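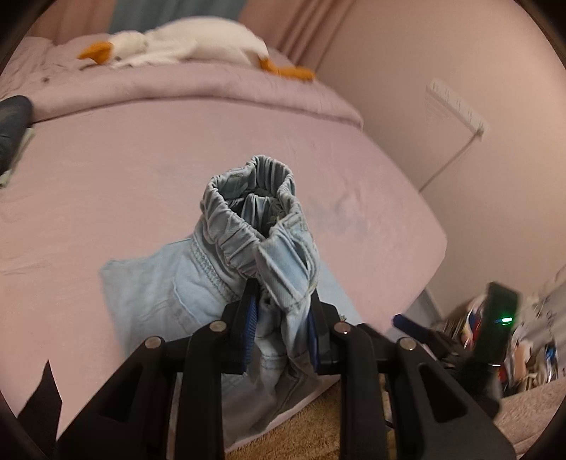

4.3 Recording the waistband grasp

This section covers garments with an elastic waist: skirts, shorts and soft trousers. It assumes that both hand-held grippers have been calibrated as in 4.1 and that the session has been opened in Ekura. Flat-waisted garments are covered in 4.4.

The waistband grasp is the second of the three grasps in the Dadero folding protocol. The operator pinches the gathered cloth just under the band, so that the band stands up and the opening shows to the gripper camera. The policy is trained to find the opening from this view before it moves on to the fold.

Before you start

1. Choose a bed or a low table with a plain cover. Pull the cover flat. Faint wrinkles are acceptable.

2. Leave toys, blankets and other household things where they are at the far side. The far side counts as background and should differ from home to home.

3. Drop the garment from waist height. Do not arrange it by hand.

4. Check that the status light on each gripper is steady. If it blinks, go back to 4.1, step 6.

Making the grasp

5. Start the recording and hold both grippers still, jaws open, until you hear the tone.

6. Bring the main gripper in low over the near edge of the bed. Keep the jaws level with each other.

7. Close the jaws on the bunched cloth just beneath the waistband. The ribbed blue pads should take the cloth, not the bare tips of the jaws.

8. Lift until the band stands upright and clear of the cover. One side of the garment may stay spread on the bed. Do not lift the whole garment at this stage.

9. Hold the pose for 400 milliseconds or longer. The labelling script takes its key frame from this pause, and shorter pauses are dropped.

10. Lower the garment, open the jaws and withdraw the way you came in.

11. Press the side button once to close the episode.

Note: The opening need not be round. A diamond or a lopsided oval is fine, provided the inside of the band can be seen.

Note: Loose threads inside the waist are not a fault. Do not trim them between episodes.

Caution: Do not pull against the elastic with both grippers during this grasp. The pads can slip off their backing and the width reading will drift for the rest of the session.

Caution: Keep power leads and extension strips away from the path of your feet. You will be looking at the garment.

How many episodes to record

Record 300 episodes for each new home, changing the garment often. Denim and other stiff cloth should make up at least a third. In the August set, policies trained mostly on jersey tended to grip too high on denim and close on the ruched edge itself.

Results so far

The current waistband set holds 3064 episodes. After the pause check and a manual review by Keerthana Suvarna, 2207 were kept for training. Most of the rejected episodes failed at step 9. A smaller group had the opening turned away from the camera; these are stored separately under the name Jania and may be used later as negative cases.

Do not delete a failed episode yourself. Mark it with a long press on the side button and carry on. Questions about rejected episodes go to Dinesh Mathew, with the session number and the garment tag.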